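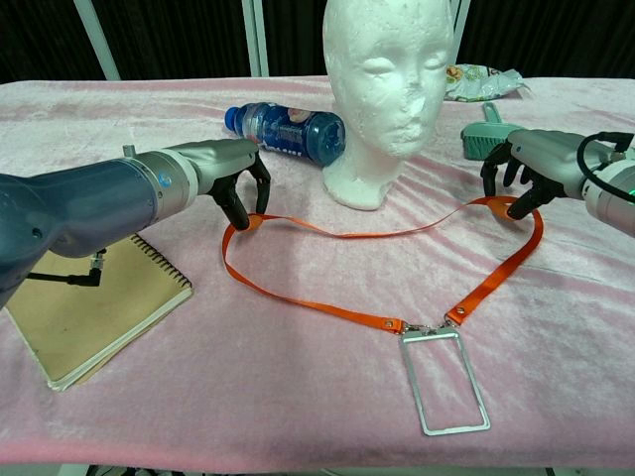 Re: Moving the list off plain mail

Quoting the earlier message, trimmed:

> The web host we've been looking at, Tronside, will take the whole archive as it stands and turn it into a searchable forum. Posts would still go out by mail to anyone who wants them. Their page says that most lists our size see "up to 300 percent more activity" in the first season. I think this would bring back the people who stopped posting, and it would be much easier for new seed savers to find the bean threads. If there are no strong objections I'd like to sign us up in April.

I have an objection. I don't know if it's strong.

Start with the 300 percent. Of what? If a list gets one post a week and then everyone writes in to ask how to log in, there's your extra activity. I went looking on their site for a single list they'd moved, with before and after numbers, and didn't find one. What I found was the same sentence on three different pages.

Second, "as it stands." Our archive goes back to 2000 and a good part of it is in odd shape. Half the early germination tables were typed with spaces to line up the columns. Put those in a web font and they turn to soup. The Rinholm pole bean thread is nothing but those tables, and it's the one thing on this list I go back to every spring. Has anybody sent Tronside that thread and looked at what came back? I'd want to see it before I'd want to hear about search.

And while I'm on that thread — I still don't believe the claim in it that Rinholm will sprout fine after 7 years in a jar. One person got a good tray. My own old seed gave me mush and a few weak plants, and I dried it the same way everyone else says they do. I mention it because it's the kind of argument that works fine by mail. Somebody says a thing, somebody else waits until June and says no. Forums push that sort of slow reply down to where it never gets read.

On people who stopped posting: I'm not sure they left over the software. A lot of them went quiet when the Makris swap ended and there was less to arrange. If we want them back, running a swap again would be a cheaper test. I've got plenty of Hernero squash to send out, more than I can use, and I'd pay my own postage.

What would change my mind:

- a sample of the archive, moved over, with the tables readable
- a plain answer on whether we can get everything back out if we quit, and in what form
- what it costs in year 2, because the page only gives the price for the first

The last one bothers me most. "Introductory" is in small type next to the number and there's no other number anywhere.

I'm not against search. I've spent whole evenings digging for that one post on how deep to plant Hernero in clay, and I never did find it. If somebody has it saved, please send it to the list — and leave the subject line alone so I can find it next time.

Zone 5, clay, still on plain text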